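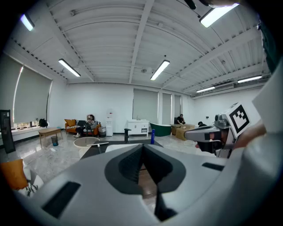

Strip lights, steel beams and blinds down: the big room at Prondthorpe.

The case for the small black sink

I have been cleaning sinks for most of my adult life and I never gave one of them a proper thought until this spring. A sink was where the teabags went. Then I started spending my weeks in one enormous open room, with a white ceiling and so much light that you can see a dried water spot from the other side of it, and I became a person with opinions about limescale. My friends are being very patient.

The room is in Prondthorpe, up a side street behind Jerkgate, and before that I worked from a back bedroom in Were where the nearest tap was down 18 stairs and the light was so poor that everything looked clean. Lovely, in its way. Open-plan is a different life altogether! There's no shutting the kitchen door on the washing-up, and if you leave a mug out, the mug is part of the decor until you move it.

What I hadn't reckoned with was black. I'd always had white sinks in white worktops, or that speckled grey stuff that could hide a whole dropped biscuit. A white basin set into a black surround is a far handsomer thing, and I fell for it straight away (I'd seen one in the Norkix catalogue and folded the corner down, which tells you where my head was). A black tap as well, with a squared-off spout, very smart. And then you wash your hands once, shake them the way everybody does, and the whole lot looks as if it's been out in the rain.

It's the hardness of the water that does it. We have terribly hard water round our way and every drop that dries leaves its little chalky ring. On white you'd never know. On black, you could map the splashes and work out who did it. 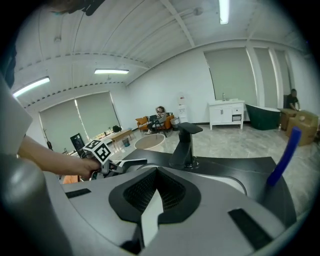
So I tried everything, in the order that I suspect most people do. First came kitchen roll, which left fluff. Then a microfibre cloth, which was brilliant for four days and after that mostly moved the smears about, because I'd put it through the wash with fabric softener (don't, it ruins them). I had a go with vinegar and water in a spray bottle, and that does shift the rings, but the smell hangs about, and you have to keep it off natural stone and be careful with some tap finishes too. Check the leaflet that came with yours. I hadn't kept mine, naturally, and had to rummage for it online at ten at night.

I even spent a fortnight telling everyone to turn the tap on more gently. I don't recommend this if you want to be liked.

The thing that finally sorted it out was the least glamorous tool going, and I'd only ever used it on windows. You want a soft blade and a handle you can get a proper grip on. One long pull towards the basin, wipe the edge on a cloth, then another pull overlapping the first, and the water goes down the plughole where it belonged in the first place. It takes me 20 seconds, and I've timed it, I'm afraid.

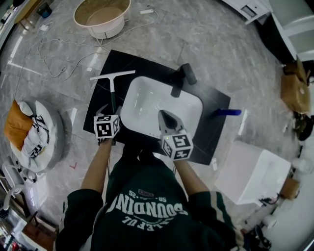 Colour matters more than I'd have guessed when you're picking something that lives out in the open. I'd always bought whatever was cheapest, usually in a blue that went with nothing, and then hidden it under the sink, and of course a tool that's hidden away doesn't get used. Hanging it up helps. So does having one you don't mind looking at: the squeegee with the dark green handle and the white edge to its blade looks rather good lying across all that black, next to the white basin, almost as if somebody had styled it. I've got quite fond of that green.

As for the basin itself, rounded corners are your friend. Square ones look wonderful in brochures, but gunk gathers in them and you end up in there with an old toothbrush. A curved corner you can do with a sponge and a bit of washing-up liquid, round once, rinse, finished. Take the waste out every week or so if yours lifts, and have a look underneath. You won't enjoy it but you'll be glad you did.

Taps are fiddlier. I wrap a damp cloth round the base and pull it back and forth like drying between your toes, then buff the spout dry. Skip the scouring pads on a black finish, as a scratch there will catch your eye every single time you fill the kettle.

I did the whole job this morning before anyone had put a mug down, and it was immaculate for roughly 7 minutes. Then somebody came in and rinsed a peach.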